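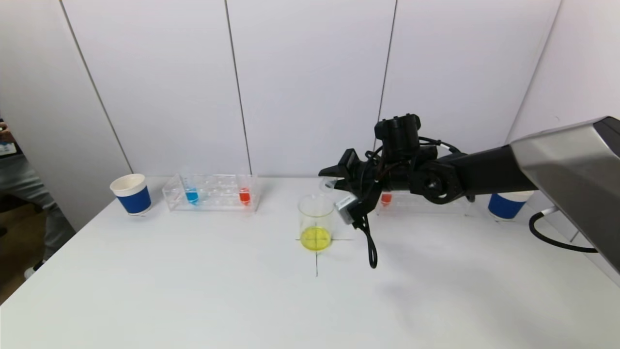 Teaching Lab Practice Board
Topic: Bench layout for the colored liquid exercise

Dristwood_Labs
Moderator
The bench layout for the introductory pouring exercise is under review before the January session. The current arrangement places the receiving beaker at the center of the table on a black cross, with test tube racks and paper cups toward the back. Members who run the exercise at their own sites are invited to comment on the cups and on the marking.

benchwork_boston
Our site in Boston has used a marked position for the beaker for two terms and I support keeping it. Students return the glassware to the same point each time, and volumes are easier to compare. We pour 80 ml into a 500 ml beaker. I would request that the cups be removed. A paper cup on a bench invites someone to drink from it.

Tsuji_stockroom
I must disagree regarding the cups. They serve as rinse and waste containers and cost very little. Glass waste beakers were tried here and we lost 12 in one term. A written label on each cup should meet the concern.

benchwork_boston
A label is acceptable to us if it is applied before the session begins. It should not be left to the students.

Dristwood_Labs
Moderator
Noted. The draft will state that cups are to be labeled in advance and kept at the back of the table, with the front left clear for notebooks and for wiping down between groups.

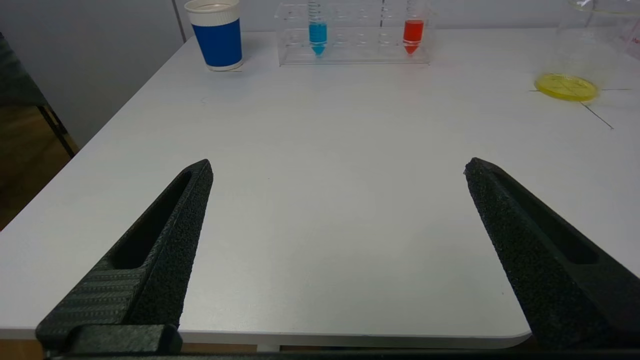 Travent_Prep
Our department would prefer that the cups stand on a tray. White tables show every ring of dye, and last term we spent considerable time on stains from the red solution. The yellow gave no trouble.

Tsuji_stockroom
A tray takes up space that a group of four needs. Prompt wiping with a damp cloth has been sufficient at our site.

Travent_Prep
With 26 students in the room, prompt wiping does not always occur. I ask that the tray be listed as optional.

Dristwood_Labs
Moderator
The tray will be listed as optional. The cross remains. Comments on the racks may be posted in this topic until the draft is issued.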